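Does Anyone Follow the Recipe? A Study of Written Instructions in Shared Kitchens

Caroline Mfinanga and Dennis Lyimo
Final report, Writing for Everyday Use
Adviser: Isabelle Ouellet

1. How we got here

Our original proposal was to find out whether people cook better when recipes are written better. Our adviser pointed out that "better" appeared twice in that sentence and meant nothing either time. We went away and came back with a smaller question: when a student cooks from a printed recipe, at which point do they stop reading it?

The answer matters to us because both of us have lived on the third floor of Gondeo House, where the shared kitchen has a binder of recipes left behind by former residents. The binder is well loved and hardly ever opened. Its lentil soup page has a note in the margin that says "NO" with no further explanation.

2. The recipe

We chose a vegetable stew with flatbread, partly for its cost and partly because Dennis already knew how to make it and could step in if somebody's dinner was at stake. We wrote it up in two versions. Version A was a solid block of text, 616 words long, in the style of a cookbook whose author has a lot of feelings about onions. Version B said the same things in numbered steps and came to 610 words. We had expected the numbered version to be much shorter. Most of what we cut as chatter came back in as "meanwhile."

Each version had one odd instruction planted near the end: set the lid on upside down for the last few minutes. It does no harm to the stew and has no purpose at all. Anyone who did it had read that far.

3. What the cooks did

Cooks worked alone, in the evening, with the sheet on the counter and one of us sitting in the corner pretending to do homework. We didn't answer questions about the food. This was harder than it sounds, especially when the question was "Is it supposed to smell like this?"

Nearly everyone read the ingredients list with care. After that, things fell apart at the same spot in both versions, which was the moment the onions went into the pan. Once something is sizzling, a sheet of paper has very little to offer. Cooks with Version A looked back at it, couldn't find their place, and cooked from general knowledge. Cooks with Version B found their place right away, read one step, and then also cooked from general knowledge, but with more confidence.
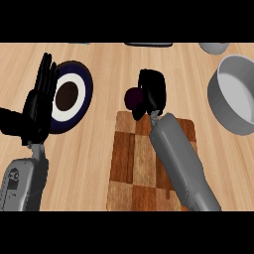 The upside-down lid was a humbling part of the project. Most lids stayed right side up. One cook, Tatu Mugo, did turn hers over, and we were thrilled until the interview, when she told us her grandmother always did it that way and she had not seen it on the sheet. We had been so sure we'd made it up.

4. Interviews

We talked to each cook after they had eaten. Several said they had followed the recipe "pretty much exactly," including one who left out the tomatoes. When we asked about the tomatoes, he said he had followed the recipe apart from those.

A more useful comment came from Nerys Skyrme, who said she reads a recipe once before she starts, decides what kind of dish it is, and then makes that kind of dish. The paper is there in case of an argument. We think this describes most of what we watched, and it changed how we looked at the two versions. Numbered steps are easy to return to, but our cooks weren't planning to return. What they wanted was a decent first look.

5. Version C

With the time left in May we wrote one more version. It opened with a short paragraph saying what the stew should look like at the start, in the middle and when it's done, and kept the steps below for reference. We moved the lid instruction into that first paragraph. This time lids were turned over, and two cooks asked us why. We had not prepared an answer.

6. Problems with the study

We were in the room, and people cook differently when they're being watched, even by someone holding a chemistry textbook the wrong way up (Caroline). All of our cooks could already cook a little. The pans in Gondeo House are also thin enough that onions burn while you read a sentence of any length, so some of what we blame on the writing may belong to the pans.

Version C was tried on fewer people than A and B, and a couple of them had heard about the lid.

7. What we'd do next

We would like to run Version C with first-time cooks and a dish that can go wrong more clearly than stew can. Dennis suggests custard. Caroline would like it recorded that she will not be eating the results.

A copy of Version C has been added to the binder. Someone has already written "more salt" on it.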